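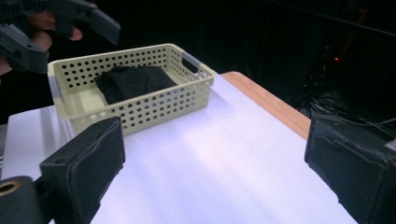

## Collection log, 23 December 2024

Station 3 in use for the whole of the session. Operator on the hand-held grippers: Desta Mamo. Review and sign-off: the undersigned.

The task for the period was the cloth and basket set, under the Pronora working rules as revised in July. The black cloth and the pale perforated basket were used throughout. I had intended to introduce a second cloth in a lighter color, but the item sheet does not list one, and the rules do not allow an unlisted item to enter a session on the word of the reviewer alone. A request has been sent to the Ashworth office.

### Before recording

The start checks were read aloud and initialed. I record them here as they now stand, as the printed card at the station still carries the old wording:

- Table surface wiped and free of items not named on the sheet.
- Jaw padding inspected on both faces. Any tear is reported; wrinkling and ordinary wear are noted only.
- Cables kept off the work surface.
- Basket placed with a long side toward the operator.
- Cloth left as it falls. It is not to be smoothed or folded between attempts unless the task calls for it.

The last of these took up more of the morning than I would have liked. Desta Mamo asked whether a cloth that lands partly over the rim should be reset by hand before the next attempt. The July text says "left as it falls" and also says "fully within the container at start," and the two cannot both be followed in such a case. I ruled that the start condition takes priority, that the reset is to be made with the grippers, and that the recording is to be stopped while it is done. This is a local ruling for Station 3 only. It has been entered in the query book and will need a proper answer before the set is released to Brarix.

### Recording

We closed the day with 332 accepted attempts. A further 28 were set aside, most of them for a late start signal. Set-aside attempts were labeled and kept. I remind myself to raise this again with Ashok Prajapati, who found in the last review that one station had been deleting them. The rule on retention is plain and should not need repeating, but it appears on page 4 of the document and people stop reading before then.

Breaks were taken on schedule. The session limit was reached in the afternoon and was observed, although the operator offered to continue. I declined. The limit applies to willing operators as well as tired ones, and a log that shows exceptions will soon show a good many of them.

### Matters open

The wording of the start condition, as above. Replacement of the printed card. The question of who may stop a recording: the Prunimside guidance says any person in the room, our own says the operator or reviewer. I prefer the Prunimside wording and have said so in writing - no reply as yet.

Padding on both jaws to be looked at again before the next session. Query book returned to the shelf by the door.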